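4.2 Sprite budgets in late handheld releases

Norolness was written for hardware that drew at most 10 sprites per scanline. Its sequel, Estance, kept the limit by choice, although the later console did not require it. We compared four boss encounters from each game.

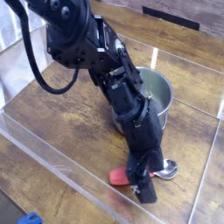
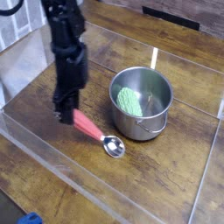 Figure 9. Black gripper lowered near a utensil on the tabletop (both views).

In Norolness, flicker appears whenever the player and two large enemies share a row. Estance avoids this by staggering enemy heights, a method Klinhom and Kowalchuk call row spacing. The palette was treated less strictly: backgrounds in Estance use some 1000 colors, and only the characters follow the older rules.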